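日本語の「そろそろ」と、母のパンの時間
2023年1月31日

日本に住んで、九月で13年になります。今日は、私がいちばん長く考えている日本語の言葉について書きたいと思います。

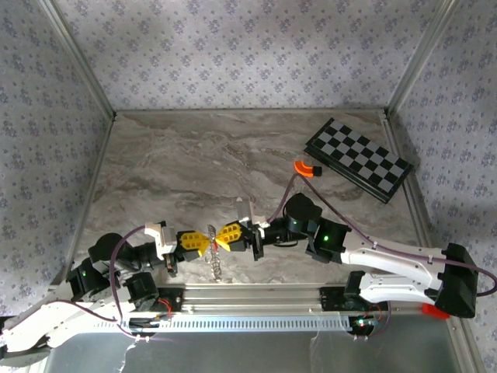
それは「そろそろ」という言葉です。教科書では二課目か三課目に出てきますから、やさしい言葉だと思っていました。「そろそろ帰ります」「そろそろ時間です」。意味はすぐに覚えました。でも、いつ言えばいいのかが、長い間わかりませんでした。

最初の年、職場の先輩の家に夕食に招待されました。食事が終わって、お茶も飲んで、先輩の奥さんが「お茶、もう一杯いかがですか」と聞いてくれました。私は「はい、いただきます」と答えました。三回続けて答えました。四回目に先輩が「終電は大丈夫?」と言って、私はやっと時計を見ました。

次の日、同じ寮に住んでいたYusri Sopacuaさんにこの話をすると、彼はとても長く笑いました。Yusriさんは私より五年早く日本に来ていて、敬語も私よりずっと上手でした。彼の説明では、一杯目は飲む、二杯目は少し迷う、三杯目の前に「そろそろ」と言う、ということでした。私はノートにそのまま書きました。そのノートは今も持っています。ただ、この規則はあまり正しくありませんでした。早すぎる「そろそろ」もあるのです。別の家で一杯目のあとに言ってみたら、「え、もう?」と言われてしまいました。果物を切ってくださっているところでした。

私の母の国の言葉には、「そろそろ」に当たる言葉がないと思います。客は帰りたいときに帰りますし、帰ってほしいときは、母ははっきり「もう寝ます」と言いました。子供のころはそれが普通でした。いま思い出すと、少し冷や汗が出ます。

でも、母にも「そろそろ」の時間はありました。パンを焼くときです。母はタイマーを使わない人でした。台所の椅子に座って新聞を読んでいて、急に立ち上がってオーブンを開けます。どうしてわかるのかと聞いても、「もうそういう時間だから」としか言いませんでした。私が同じことをすると、いつも白いか、黒いか、どちらかでした。

去年の暮れ、このことを日本語の読書会で話しました。私たちは月に二回、駅の近くの喫茶店「Ceker」に集まって、短い小説を読んでいます。Treasa Mac Suibhneさんが、辞書には「ゆっくり」「静かに」という意味も載っている、と教えてくれました。「そろそろ歩く」の「そろそろ」です。私は恥ずかしながら、この二つを別の言葉のように覚えていました。Treasaさんは、同じ音の中に「ゆっくり」と「もうすぐ」があるのは面白い、と言いました。言葉の歴史としてどうなのかは、私には説明できません。でも、帰る時間が遠くから静かに歩いてくるような感じがして、それから私はこの言葉が前より好きになりました。

その日の会が終わるとき、店の時計は九時を過ぎていました。お店の人は何も言いませんでしたが、隣のテーブルを拭いていました。私が「そろそろですね」と言うと、みんながすぐにコートを取りました。家に帰る電車の中で、私はとてもうれしかったです。小さすぎることですが、本当にうれしかったのです。

最近困っているのは、自分に向かって言う「そろそろ」です。そろそろ部屋を片付けなければならない。そろそろ歯医者に行かなければならない。これはあまり静かに歩いてきません。後ろから押してくる感じがします。歯医者の予約は、この文章を書く前に取りました。来週の木曜日です。

前回の記事にコメントをくださった方、ありがとうございました。「ぼちぼち」との違いについての質問がありましたが、私は関西に住んだことがないので、まだ自信を持って使えません。関西の友人に聞いてから、次の記事で書いてみるつもりです。もし「ぼちぼち」の例文を持っている方がいたら、コメントで教えてください。

もう十一時になりましたので、そろそろ寝ます。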